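4. Discussão

4.1. O que a escala de dor mede, e o que lhe escapa

Os resultados apresentados na secção anterior prestam-se a uma leitura entusiástica que não partilhamos. A descida média da intensidade da dor no grupo tratado com bloqueio do ramo medial foi superior à do grupo de comparação, e a diferença atingiu significância estatística na avaliação das duas semanas. Daqui não se segue que o procedimento tenha resolvido o problema que levou os doentes à consulta. Um doente que passa de oito para cinco numa escala numérica continua a ter uma dor que, em qualquer classificação corrente, chamaríamos moderada, e a literatura da especialidade tem sido demasiado generosa a contar estes casos como respostas favoráveis.

A escala numérica tem virtudes práticas evidentes: preenche-se em segundos, dispensa material e traduz-se sem grande dificuldade. Tem também um defeito conhecido, que os ensaios pequenos raramente discutem. O doente responde em função do que julga que se espera dele. Quando a pergunta é feita pelo mesmo clínico que executou o bloqueio, como sucedeu em parte das nossas avaliações do primeiro período, a resposta vem contaminada por cortesia, por gratidão ou pelo receio de ser excluído de tratamentos posteriores. A partir de outubro as avaliações passaram a ser recolhidas por um elemento sem contacto prévio com o doente, e a diferença entre grupos estreitou-se. Não temos dados suficientes para afirmar que a mudança de avaliador explica todo o estreitamento, mas seria imprudente ignorar a coincidência.

Acresce a questão do momento. A dor lombar de origem facetária flutua, e os doentes são referenciados de preferência nos períodos piores. Parte da melhoria observada em ambos os grupos corresponde, com toda a probabilidade, a regressão à média. O grupo de comparação serve precisamente para a descontar, e só o faz bem se os dois grupos tiverem entrado no estudo em fases semelhantes da doença. No nosso caso, o tempo entre a referenciação e a primeira avaliação foi mais curto no grupo tratado. A diferença é pequena, mas aponta na direção que nos convém, e por isso a assinalamos.

4.2. O bloqueio diagnóstico e o problema da circularidade

O protocolo seguiu a prática habitual de exigir um bloqueio diagnóstico positivo antes da inclusão. Trata-se de uma convenção cuja fundamentação nos parece mais frágil do que o seu uso generalizado deixaria supor. Seleciona-se quem responde ao anestésico local e, em seguida, apresenta-se como resultado que estes doentes respondem bem à intervenção sobre o mesmo nervo. A circularidade é apenas parcial, uma vez que o efeito do anestésico e o efeito do tratamento têm durações distintas, mas uma fração de respondedores ao efeito placebo passa inevitavelmente pelo crivo.

Thakur, no protocolo de Dulbridge, propôs o duplo bloqueio com anestésicos de duração diferente como forma de reduzir os falsos positivos. A proposta é razoável no papel. Na prática, depende de o doente conseguir registar com exatidão a hora a que a dor regressou, e os nossos diários mostram que poucos o fazem. Dos diários devolvidos, 19 tinham lacunas que impediam qualquer estimativa da duração do alívio, e em 14 a letra e a tinta sugeriam que várias entradas tinham sido preenchidas de uma só vez, presumivelmente na véspera da consulta. Um critério diagnóstico que assenta em registos desta qualidade oferece menos rigor do que aparenta.

A alternativa defendida pelo grupo Rimkutė, que dispensa por completo o bloqueio diagnóstico e avança para o tratamento com base na clínica e na imagem, tem o mérito da simplicidade. Os seus autores reportam resultados comparáveis aos das séries com seleção prévia. Aceitamos a comparação com reservas: as séries não são contemporâneas, os critérios de dor inicial diferem e não há informação sobre os doentes que abandonaram o seguimento.

4.3. Registo e tratamento dos dados

Os diários em papel foram transcritos por duas pessoas independentes e as divergências resolvidas por consulta do original. As avaliações presenciais foram introduzidas diretamente na aplicação Gurko, instalada localmente em computadores de secretária, sem ligação à rede clínica. A opção por um sistema isolado obedeceu às exigências da comissão de ética e teve um custo: as cópias de segurança eram manuais, e uma delas não foi feita no intervalo previsto. Não houve perda de registos, segundo a verificação posterior, mas a verificação foi feita contra os mesmos diários cuja fiabilidade pusemos em causa.

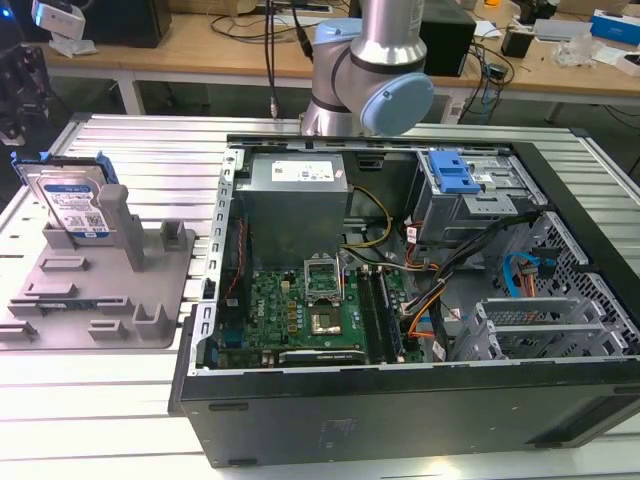
Figura 3. Computador de secretária com a tampa lateral retirada.

A análise foi executada por um estatístico que desconhecia a atribuição dos grupos. Este cegamento é frequentemente apresentado como garantia de objetividade. Convém não lhe pedir demasiado. O estatístico recebeu uma base em que o número de consultas adicionais por doente era visível, e o grupo tratado tinha mais consultas. Quem conhecesse o desenho do estudo poderia adivinhar a atribuição sem esforço. Não temos motivo para crer que isso tenha influenciado as decisões analíticas, todas previstas no plano inicial com exceção do tratamento dos valores em falta, que foi revisto a meio. A revisão favoreceu ligeiramente a intervenção. No material suplementar apresentamos as duas versões.

4.4. Consumo de opioides como resultado secundário

A redução do consumo de opioides é hoje o argumento mais repetido em favor das técnicas de bloqueio, e compreende-se porquê. É também o resultado em que os nossos dados são menos convincentes. O consumo declarado diminuiu nos dois grupos. A redução no grupo tratado foi maior em termos absolutos, mas esse grupo partia de doses mais altas, e a diferença relativa perde nitidez quando se ajusta para o valor inicial.

Há ainda a distinção entre o que foi declarado e o que foi dispensado. Tivemos acesso aos registos de dispensa de apenas uma parte dos participantes. Nesses, a concordância foi fraca: vários doentes que afirmavam ter suspendido a medicação continuaram a levantá-la na farmácia. É possível que a guardassem sem a tomar, comportamento bem conhecido de quem receia o regresso da dor. É igualmente possível que a tomassem. O desenho do estudo não permite separar as duas hipóteses, e a inclusão de uma análise toxicológica, ponderada e rejeitada por razões de aceitabilidade, teria provavelmente alterado as conclusões.

Lukoševičius sustentou que o simples anúncio de um programa de redução de opioides leva os serviços a prescrever menos, independentemente de qualquer técnica. Os nossos resultados são compatíveis com essa leitura. No centro de Belesero, onde decorreu a maior parte do recrutamento, entrou em vigor durante o estudo uma norma interna que limitava a renovação automática de receitas. A norma aplicou-se a todos os doentes, tratados ou não, e qualquer estimativa do efeito próprio do bloqueio sobre o consumo terá de a levar em conta. Nós não conseguimos fazê-lo de forma satisfatória.

4.5. Função e regresso à atividade

Os questionários de incapacidade melhoraram menos do que a intensidade da dor. Esta dissociação repete-se em muitos trabalhos e costuma ser atribuída a um atraso natural: primeiro cede a dor, depois recupera-se a função. A explicação é plausível, mas exige que a função venha de facto a melhorar, e na última avaliação isso não tinha acontecido. O que se observou foi uma melhoria inicial modesta seguida de estabilização, com sobreposição quase completa dos intervalos de confiança dos dois grupos.

Quanto ao regresso ao trabalho, o número de participantes em idade ativa era reduzido e as situações laborais demasiado diversas para sustentar comparações – havia reformas antecipadas em curso, processos de indemnização pendentes e contratos sazonais. Limitamo-nos a reportar os valores brutos. Desaconselhamos que sejam citados como prova de benefício económico, uso que já vimos dar a dados mais frágeis do que estes.

4.6. Acontecimentos adversos

Não se registaram complicações graves. A formulação é exata e pouco informativa. Um estudo da nossa dimensão não tem capacidade para detetar complicações raras, e a ausência de eventos é compatível com taxas que, aplicadas ao volume de procedimentos realizados na prática corrente, seriam clinicamente relevantes. Os eventos ligeiros, sobretudo dor no local da punção e agravamento transitório das queixas, foram recolhidos por pergunta aberta, método que subestima a frequência quando comparado com uma lista estruturada. Dois doentes recusaram repetir o procedimento por desconforto e foram contabilizados como abandonos por motivo pessoal. Em retrospetiva, a classificação parece-nos benévola.

4.7. Implicações para o ensaio seguinte

O ensaio em preparação manterá o bloqueio do ramo medial como intervenção, com um procedimento simulado no grupo de comparação. A opção foi contestada durante a revisão do protocolo, com o argumento de que submeter doentes a uma punção sem finalidade terapêutica é difícil de justificar. A objeção merece resposta caso a caso, mas parece-nos mais difícil de justificar a generalização de uma técnica cuja vantagem sobre a simulação permanece, nesta população, por demonstrar. O resultado primário será a função, avaliada por elemento externo, e os registos de dispensa serão obtidos para todos os participantes como condição de inclusão.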